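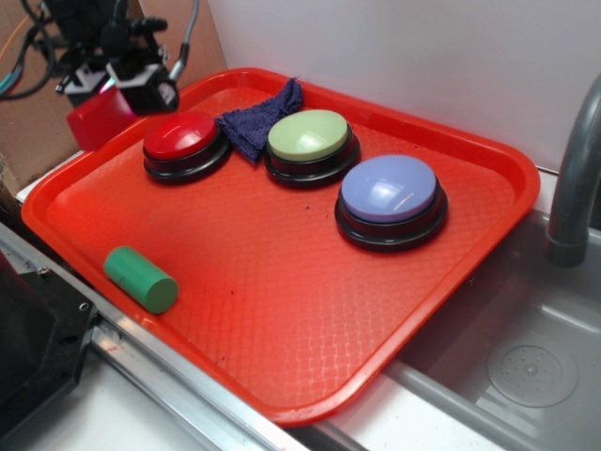
Warkine arm group - minutes, Saturday, April 9, 2022

Present: Negin Sharifi, Sepehr Mirzaei, the two Bralley lads, and me (taking notes again, so blame me for the spelling). Apologies from Shokri, who are sending someone in May instead.

Last minutes: agreed, apart from Sepehr wanting it written down that he did return the torque driver. He did. It's in the drawer.

1. The button fault

This took up most of the morning. For anyone who missed the messages - on Tuesday the arm went down to press the blue button, pressed it, and then just kept pushing. It should let go and lift after 2 seconds. It held for 60, with the motors getting louder and louder, until Negin hit the stop. No one was hurt and nothing cracked, but I was standing right next to it and I didn't enjoy it one bit!

Negin had been through the log. Her view is that the arm never got the "contact" message, so as far as it knew it was still on its way down. Sepehr thinks the message was sent and arrived late, and he pointed out that we'd changed the Grurley controller settings the night before. We went round this a few times. I can't say I followed all of it, but they both agree the force limit should have caught it whatever the message did, and the force limit was set to 90 per cent. It was meant to be much lower. I have a horrible feeling that was me, when I copied the old file across, and I said so.

Sepehr ran the red and green buttons slowly with his hand on the stop and they were fine. Blue was left alone.

Agreed: no blue button until the limit is fixed and both of them have looked at it. Negin to put the old controller settings back on a copy and try to make the fault happen again.

2. Working next to the sink

The Bralley lads brought this up and they're right. The tray and the rail are hard up against the basin, and there's a tap there that anybody might turn on without thinking. We talked about moving the whole lot, but the rail took ages to get straight and Sepehr went a bit pale. For now the tap stays off whenever the arm has power, and I'll make a sign. Longer term we need a splash guard or a different bench.

3. Stop button

You currently have to lean across to reach it. Negin did, on Tuesday, and her sleeve went right past the gripper. We want a second one on a long lead. Sepehr has 3 spare in a box at home and will bring one on his next visit.

4. Any other business

Could people please wipe the tray down at the end. Also the kettle is descaled, thank you Negin.

Actions
Negin - controller test, write up the fault
Sepehr - stop button and lead, check force limit
Me - tap sign, own up to Shokri about the file

Next meeting in May, date to follow once Shokri get back to us.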